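Folding lessons

Lavanya Salian has handled the same fleece so many times that she can do up its zip without looking. She is one of the collectors working for Suvarna, a small company that gathers examples of household jobs and passes them to Lorno, the group building the learning system. Her job is to do ordinary things with a hand-held gripper, over and over, while a camera on the tool records each attempt.

The gripper has two fingers with rubber pads, and it does less than a hand can. A sleeve that a person would flick straight has to be pinched, lifted and laid down again. Salian says it took her a fortnight to stop wanting to use her thumb.

Clothes are among the hardest things on the list. A mug is the same shape each time it is picked up. A fleece on a bed is not, and the system has to learn which part of the heap is a cuff and which is a hem before it can do anything useful.
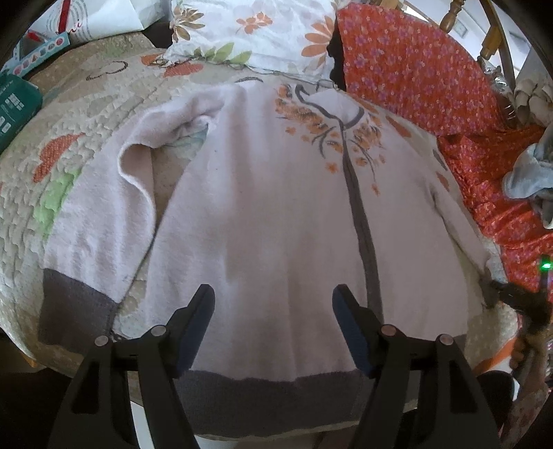
Suvarna pays for attempts in batches of 80. A batch covers one kind of task in one home, and the collectors are asked to leave the room much as they find it. Bags stay where they are, and bedspreads are not swapped for plain ones. In the first months the work was done in a rented unit in Irnton, on a white table under even lighting. The examples were tidy and the results looked good until the system was tried in a real bedroom, where it kept taking hold of the bedding along with the clothes.

Fotini Papadakis, who runs the collection side, had the table taken away the following November. "We had taught it about shirts on a white table," she says. "People don't keep their shirts on a white table."

Since then everything has been recorded in homes, most of them in Irnton and Elline. The latest count, dated 2025-09-17, gave 414 usable attempts at garments from the Elline homes. Another 229 were set aside for a second look.

An attempt can be set aside for several reasons. The commonest is speed. When a collector swings the tool from one side of the bed to the other, the picture smears, and patterned cloth suffers most. A flowered sheet turns into streaks, and patchwork loses its seams. Papadakis used to throw these recordings out. Now a reviewer checks whether the blur covers the grasp itself or only the travel on the way to it. If it is only the travel, the attempt is kept, as a machine moving about a room will get blurred pictures too.

Failed grasps are also kept, provided they are marked as failures. Salian was doubtful about this at first – she felt she was being asked to hand in bad work. She now labels her own misses at the end of each session, with a short note on what slipped and where the fingers were at the time. The reviewers read the notes before they watch anything.

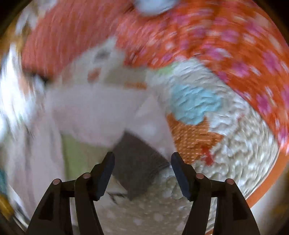

What goes in the notes

Each note has 3 parts: the garment, the surface under it, and the point at which the attempt ended. Collectors write in their own words. Suvarna tried a drop-down menu, but people picked the nearest answer and moved on, and "soft item" told the reviewers very little.

Salian's notes are longer than most. She records whether a zip was open, and whether a sleeve was lying over or under the body. Papadakis would like the others to do the same, though she has not made it a rule. A session already takes most of a morning, and the writing up is done afterwards at the kitchen table.

Trousers are next on the list, followed by fitted sheets. Salian has asked to do the trousers.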